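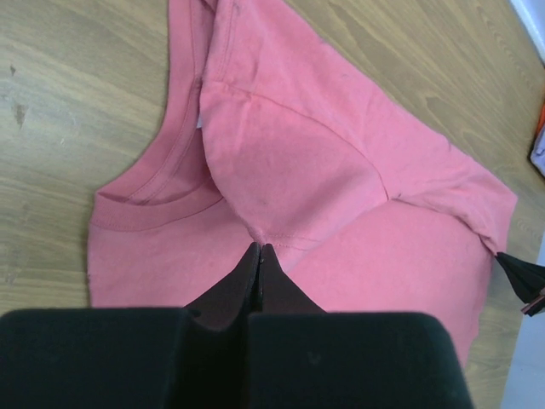
Folding t-shirts: is there a method that survives contact with a drawer?
Laundry and Linens > Folding and Storage
January 2023

creaseanddesist wrote:
I have 2 drawers for t-shirts and a husband who treats both as a lucky dip. Over the holidays I refolded the lot into upright rectangles. It took an evening. By the following evening it looked like raccoons had been through. Is there a fold that holds, or do I accept that I live like this?

Ferbridge_Flo wrote:
Lay it face down, bring each side in to the middle with the sleeve doubled back on itself, then fold up from the hem in thirds. If it won't stand up on its own, your thirds are too generous. Mine stay put until somebody pulls one from the bottom, and then we have a talk.

towelrail440 wrote:
Thirds are for people with time. Pinch at the shoulder, pinch halfway down, cross over, grab the hem, shake, drop. Done before Flo has found the middle.

Ferbridge_Flo wrote:
I've seen the results of that one. It looks like a shirt that fainted.

towelrail440 wrote:
It's a folded shirt with a relaxed attitude.

lintcondition wrote:
I worked the sweater tables at Sustotel for a winter, and we used a board. Shirt face down, board under the collar, sides over, bottom up, slide the board out. Any stiff cardboard will do. The trick is smoothing the sleeves before you fold. If one gets bunched up near the shoulder you'll have a lump in the stack forever, and everything above it will lean.

creaseandesist_fan wrote:
Does fabric matter? My old soft tees flop whatever I do. The newer heavy ones practically fold themselves and look smug about it.

lintcondition wrote:
Yes. Thin jersey needs a tighter roll or a fuller drawer. Pack them close enough and they hold each other up, like commuters.

hangerdanger wrote:
Or hang them. I'll show myself out.

Ferbridge_Flo wrote:
Hanger bumps on the shoulders. Please do.

creaseandesist_fan wrote:
Has anyone tried the Laitinen drawer dividers?

towelrail440 wrote:
I cut up a shoebox. Same idea, and it smells faintly of sneakers.

creaseandesist wrote:
Tried the board with the back of a calendar. Very tidy. He has now asked where all his shirts went. They're in the drawer. They're just vertical.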